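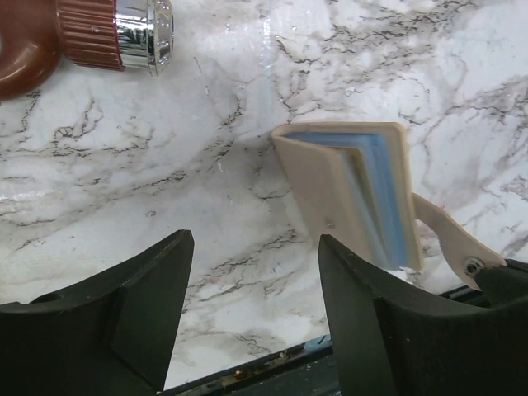
I cleaned out my cards on Tuesday night. I'd been putting it off since November, when the old wallet got too thick to sit on and I started leaving it in the car.

I tipped the lot out on the bench and sorted it by whether I'd used it this year. Most of it I hadn't. There was a Welluva rewards card with 2000 points on it, which sounds good until you look up what 2000 points gets you (a travel mug). There was a library card from the Bunting branch, two addresses ago. Three coffee cards, each with one stamp.

I got down from 14 cards to six. The bank card and licence are the ones I need every day. The rest are health, transit, the current library and the Skornine fuel card, which belongs to work. 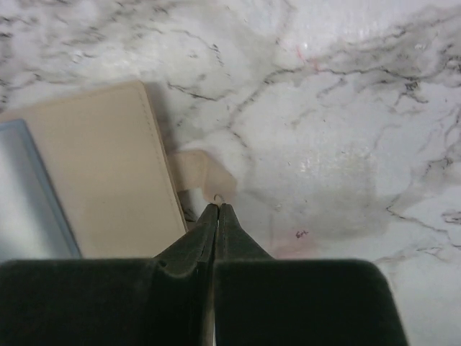 I like beige for this sort of thing. My last few were black and I could never find them in the bottom of a bag. It will show the dirt sooner, but a damp cloth should take care of most of that.

Ryan Tunstall asked why I don't put everything on my phone. I've tried. The phone went flat at the pool once and I had to walk home, so I'm keeping the plastic.

Receipts are next. They're in a shoebox in the hall cupboard and some of them have faded to blank paper. I'll keep the ones for the fridge and the washing machine and recycle the rest on the weekend.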